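How to run a two-arm packing demo at an open day

These are the steps we use at Feltby when visitors come through. Allow 60 minutes to set up and 18 for each session.

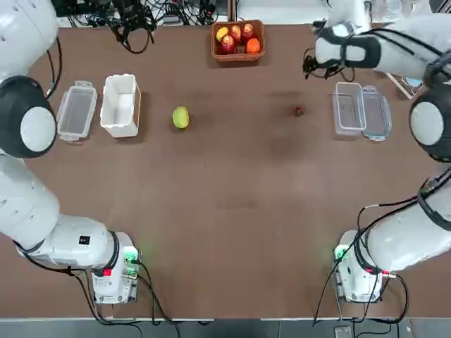 Step 1. Set the table
Bolt both arms to the near edge and put the fruit basket in the centre at the far side. Lay out two containers, each with its lid beside it, one pair to the left and one to the right. Leave a piece or two of fruit on the open table between them.

Step 2. Check power and cables
Look for the green light on each base. Tie back any cable that could catch when a joint turns. Keep cables off the side where people will be standing.

Step 3. Mark the visitor line
Tape a line on the floor 200 cm from the table. At the June open day we had it closer and children leaned in, so don't shorten it.

Step 4. Do a dry run
Liam Fairclough runs each arm through its full reach at low speed with the room closed. Have a second person at the stop button. If a gripper touches a container wall, move the container and leave the program alone.

Step 5. Run the session
Start with one piece of fruit into one container. Then do the lid, which is harder and takes longer. Severino Goicoechea does the talking while Liam operates. Take questions with the arms parked.

Step 6. Reset
Park the arms, return the fruit to the basket and wipe the lids. Swap out bruised fruit at lunch.

Group size is capped at 19. Schools should book through the Stockdale office. The next open day is 1st September, and the doors open at ten.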